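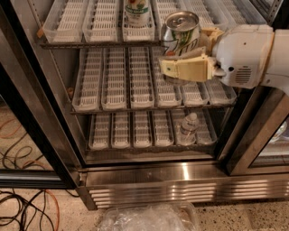
Tanholm Allotment and Leisure Gardens Association
Members' Forum > Water and Site Services > Standpipe hours during dry weather

Started by: Site_Office
July 8, 2019

Members are advised that the standpipes on the lower field will be turned off between 11 am and 4 pm until further notice. The decision follows the meter reading taken at the end of May, which showed consumption 267 units above the same period last year. Hand watering from butts and tanks is unaffected. The use of unattended hoses and sprinklers remains prohibited under rule 8 of the tenancy agreement.

Comments are invited below and will be put before the next site meeting.

Plot_41_Lower
The notice is clear, but it takes no account of tenants who work evenings and can attend only in the middle of the day. There are several of us on the lower field. I would ask that one standpipe, preferably the one beside the Olano gate, be left on throughout.

marrowfield
I must respectfully disagree with the previous member. Water put on at midday in this weather does little good, and a single open tap would be used by the whole field. The queue at the Olano gate was already a source of complaint last summer. A closure that applies to everyone is easier to respect.

Plot_41_Lower
The point about midday watering is accepted for established crops. It does not hold for seedlings in trays, which may be lost in an afternoon. My request was for filling cans only.

tenant_since_88
Could the Site Office confirm whether the excess reading reflects actual use by tenants? The supply pipe between the road and the pump house was repaired by Nambiar two winters ago, and the ground near the second hedge has been soft ever since, including throughout May when there was very little rain. Until a leak has been ruled out, it seems premature to restrict hours.

Site_Office
The contractor inspected the joint in the spring and reported no fault. The soft ground is believed to arise from the old field drain. A further overnight reading will be arranged, with all taps closed, and the figures will be posted in this thread.

hedge_end
I support the request for an overnight reading. I would add that the ballcock on the dipping tank nearest the compost bays sticks open. I have freed it by hand on more than one occasion and found the overflow running each time. This was entered in the repairs book and has not been signed off.

Site_Office
Thank you. The entry has been found. A replacement valve is on order and the tank has been isolated in the meantime. Members who rely on that tank should use the one by the tool store.

marrowfield
May I raise the matter of rainwater storage? The upper field obtained two second-hand containers from Flerkico, and these have served well. A container of 600 litres stands comfortably beside a standard shed and fills more quickly than one might expect from a gutter of modest length. If half the lower field had such an arrangement the present notice would hardly be felt.

new_plot_12
As a recent tenant I should be grateful to know whether permission is required. The agreement mentions structures but does not mention tanks.

Site_Office
Written permission is required for any container above 1000 litres or placed on a raised stand. Smaller containers at ground level may be installed without application, provided that they have a secure lid and do not obstruct the path.

tenant_since_88
A larger shared tank has been proposed before. The quotation at that time was for 3000 litres, to be fed from the roof of the meeting hut, and the proposal was declined on grounds of cost. It would be reasonable to look at it again, given what is now being paid for metered water.

Plot_41_Lower
I would vote in favour of a shared tank. It would not, however, help anyone this month, and I should still like an answer regarding the Olano gate.

Site_Office
The Olano gate standpipe will be left on between 12 noon and 1 pm as a trial, for the filling of cans only. Hoses are not to be attached. The arrangement will be withdrawn if it is misused. The shared tank has been added to the agenda.

marrowfield
I remain of the view that this will lead to queues, and ask that my objection be noted.

Site_Office
Noted.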